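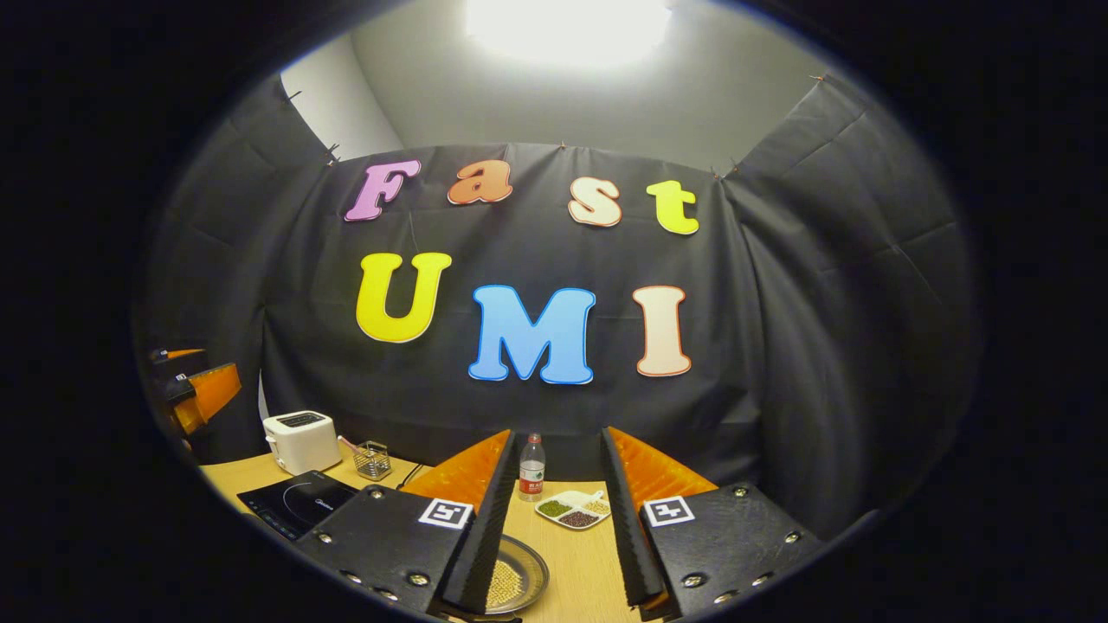 Bridar 101 Black Drape Cloth

Item no. 1529
Sold by the yard, cut from the roll
Status: in stock

Bridar 101 is a woven cotton cloth, dyed black and brushed on one side. It is made for lining display booths, masking shelving and covering the backs of exhibit panels. The brushed side has a matte finish and is normally hung facing the viewer. The plain side is smoother and takes tape better.

Specifications

Fiber: cotton
Color: black, dyed through
Finish: brushed one side, plain reverse
Selvage: both edges, woven
Minimum order: 4 yards
Maximum continuous length: 101 yards
Backing: none

Cutting and supply

Lengths up to 7 yards ship folded. Anything longer ships on a cardboard core. Folded cloth will show fold lines when opened. Customers who need a flat panel on arrival should ask for a core at checkout; the core fee applies to each length ordered.

Cuts are made square to the selvage and are not hemmed. Hemming, grommets and hook-and-loop edging are done by the Zunik sewing room and are quoted separately. Allow extra cloth for hems and for shrinkage if the finished panel will be washed.

Dye lots vary slightly. Panels that will hang side by side should be ordered together, with "same lot" written in the order notes. We cannot match a lot once the roll is finished.

Hanging

The cloth can be pinned, stapled, clamped or run on a rod through a sewn pocket. For pinned panels, turn the top edge over once and pin through both layers. A single layer will stretch at the pin hole under its own weight, and the hole does not close up afterward.

Keep the brushed nap running the same direction on every panel. Nap running up and nap running down reflect light differently — the difference is easy to miss on a cutting table and plain under a ceiling fixture.

Care

Lint roller or soft brush for routine cleaning. Wash cold, separately, and line dry. Steam from the plain side to remove creases. Do not press the brushed side with a hot iron; the nap flattens and stays flat.

Flame treatment

Item 1529 is supplied untreated. A treated version is available from the Bajwa warehouse as a special order. Treatment is water soluble and must be renewed after washing. Check the requirements of your venue before ordering — we do not accept returns on treated cloth.

Related items

Trenunico rod pocket tape, black
Trenunico spring clamps, small
Bridar 101 swatch card

Returns

Uncut rolls may be returned in July and January clearance periods only, in original wrap. Cut lengths are not returnable unless faulty. Report faults before cutting or sewing.

Contact

Cut lengths and stock: Tariq Naqvi, sales desk
Hemming and special orders: Naveed Minhas, workroom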